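# Boxes with holes, boxes with knobs, and whether you need either

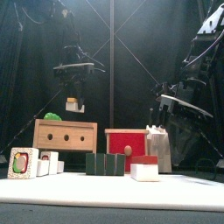 I have been asked by four readers since March to say something about wooden storage boxes for small spaces, and I've put it off because I don't much like the subject. Every shop that sells shelves now sells boxes to go on the shelves, and then smaller boxes to go in those. At some point you own more container than stuff. But the mail kept coming, so I gave it a couple of weeks on my own worktable, and this is where I've landed.

First, the holes. A light brown box with three round holes across the front, large to small, is a nice thing to look at. I'll give it that. The catalog from Flillstead calls this kind of front "self-sorting," and claims that a household will naturally learn to post the right things through the right opening. I would like to meet this household. In mine, people put things wherever their hand happens to be when they stop wanting to hold them, and that usually means on top of the box. A lump of bright green crinkled stuff can sit up on a corner for as long as it likes and no graded row of holes is going to call it down.

I tried the holes with dried beans in little bags, with balls of yarn, and with the bits that come out of pockets. The beans went in fine. Getting them out again meant reaching down from the top, so the holes did nothing I couldn't have done without them. The yarn was better. You can pull a strand out through the smallest opening and the ball stays put, mostly. If you knit, that may be worth the price to you. The pocket bits were a disaster. Coins and screws went through the hole and came straight back out the first time I slid the box toward me.

Then there's the red one, or at least that style: natural wood around a solid red front, with a round wooden knob set low in the middle. Mudier sells something close to it as a "drawer cube." Several of you like these because the color tells you what's inside, red for sewing and blue for bills and so on. That works for as long as you remember the code. I asked at our last meetup how many people with colored boxes could say what was in each, and the answer came with a lot of looking at the ceiling.

I do have a soft spot for a wooden knob. It's easy on stiff fingers, you can find it in poor light, and you can tie a paper tag to it, so you can forget about the color code. A low knob is a bit of a nuisance if the box lives on a bottom shelf, though. Try it at the height where you'll use it before you pay. I didn't with my own drawer cube, and I now open it with my foot.

What about price? The Bugti version of the holed box was $12 when I looked and the Mudier cube was $13 – close enough that money shouldn't decide it. Shipping might. Zumgate wanted $7 to send me one box that weighs next to nothing, and it came in a carton big enough for a cat. I kept the carton. It has been more useful than the box so far, and you can draw your own conclusions from that.

A few things I'd do before buying anything:

- Put everything you mean to store on a bare table, preferably a white one, where small things show up. A pale scrap on a dark wood table disappears.
- Throw out what's crumpled, torn or past guessing at. I found 2 receipts for a toaster I no longer own.
- Stand an old shoebox where the new box would go and live with it for a while. If the shoebox annoys you, the handsome one will too.
- Measure with your hand inside the opening. Shops list the outside size, and your knuckles care about the inside.

One reader wrote to say that a box on the table is really just a decision you've put off, and that I should be telling people to own less. Maybe. I've been hearing that advice for as long as I've been doing this newsletter, and it mostly comes from people with garages. If you work on the same table you eat at, things have to go somewhere by six in the evening, and a box you can lift with both hands is a fair answer. I only object to paying extra for a system when a box would do.

I also want to push back on the idea that open tops are messy and closed fronts are tidy. A closed front hides a mess, and that's fine for guests, but you'll be the one digging through it later. With an open top you see the trouble coming. In my kitchen the open box gets cleared out often enough. The closed one has things in it I'd rather not discuss.

So, my verdict, for those who skipped down. Yarn people, the holes are worth a look. Stiff hands, get the knob, and check the height. Everybody else, go and see what you already have in the closet. I'd bet on a decent carton.

If you've had better luck with the "self-sorting" kind, write in and tell me what you put in it and whether it's still in there. I'm willing to be wrong, but I'd want to see the box. Next month is drawer liners, which several of you feel strongly about and I'm afraid I don't yet.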